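Service Robots in Shared Spaces
Notes for week 4: rules, standards and what they leave out
Last updated 4/10/25
Print this page | E-mail this page

These notes go with Thursday's session. Read them before the lab, and bring the house rules sheet from last week, because we're going to pull it apart.

1. Where the rules come from

Most of what we call robot safety grew up in factories. You put the arm in a cage, you put a switch on the gate, and when somebody opens the gate the arm stops. It's a good rule. You can test it in a minute and a new worker can understand it on the first morning.

Then people decided robots should wash up. There is no gate on a kitchen. The counter is used by whoever is hungry, the floor is shared, and the dishwasher door or drawer is a trip hazard before any robot gets near it. Vendors will tell you their product "meets the relevant standards". Ask which ones, which edition, and which parts of the machine were covered. I have had that conversation with three suppliers and got one straight answer.
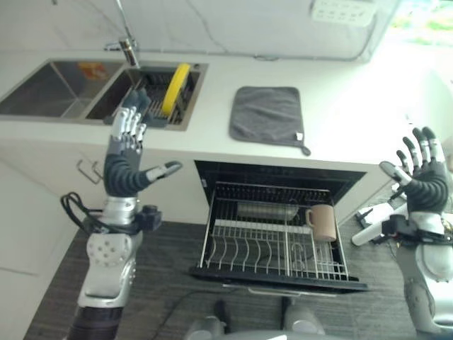 The usual reply is a risk assessment. Fine, but a risk assessment is only as good as the person who filled it in. The Pedholm template runs to 73 lines, and 61 of them can be ticked without leaving your desk. I would trade the lot for one page written by someone who stood in the room with the drawers pulled out.

2. House rules, and whether they earn their place

The rules below are from the sheet Ida Hagedorn and Mattes Nolte drew up for the Grarnen kitchen work. I've kept their order and added my own grumbling.

Rule 1. One person holds the stop button and does nothing else.
Keep this one. It gets broken more than any other, usually by someone who is "just" answering a message.

Rule 2. Cables on the floor are taped or routed along the wall before power-on.
Also good, and almost never done properly. A cable across a dark floor is hard to see. If your assessment doesn't mention the floor, send it back.

Rule 3. Sharp items and glass are removed from the work area.
Reasonable for early trials. Be careful what you claim afterwards, though. A robot that has only ever met mugs and sponges has not been shown to be safe around knives, and a report that says "kitchen tasks" without a list of items is telling you very little.

Rule 4. Hands are covered where work is near water or food.
I have doubts. A cover over the back and palm does nothing for bare joints at the fingers, and those are the parts that go in the sink. Folds can hold crumbs and damp. If the sheet says "covered", it should say which parts, with what, and who washes it. Iulian Tănase argues that a partial cover still beats none, as it keeps splashes off the wrist. Perhaps, but I'd like to see that tested before it becomes a rule.
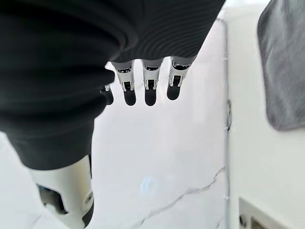
Rule 5. Nothing is handed from robot to person.
Set it down, let go, move back, then the person picks it up. Slow and dull, and I can't fault it. The Gilani trial wanted an exception for "light objects" and couldn't say what light meant.

Rule 6. Every stop is logged, including the ones that seem silly.
In January the Atex log had 1160 entries and not one gave a reason. That is a counter, and you can't learn anything from a counter. Write five words. "Thumb caught on rack" will do.

3. What counts as evidence

Suppose a report says the robot can clear a sink. Before you believe it, find out who chose the objects, where each one started, and how many tries were thrown away. Round, flat things are a favourite in demos. They have a rim to hold and they don't much mind which way up they are.

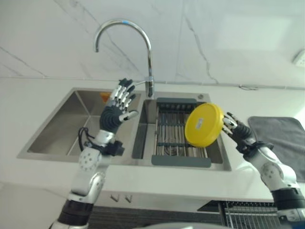 Also find out what was nearby. Taps stick up, levers stick out, and a hand can be doing its job perfectly well while the other one is close to something it shouldn't touch. Most reports I read give a success rate for the hand that's working and say nothing at all about the idle one. Arne Ruppert's marking sheet has a line for it now, and you will lose marks if you leave it blank.

4. For the lab

Pick one of the six rules and rewrite it so that a stranger could check it in under two minutes. No "where appropriate", no "suitable". If you can't make it checkable, say so and argue for dropping it.

Finn Harms is running the Thursday group. Send him your draft the night before, one page, plain text.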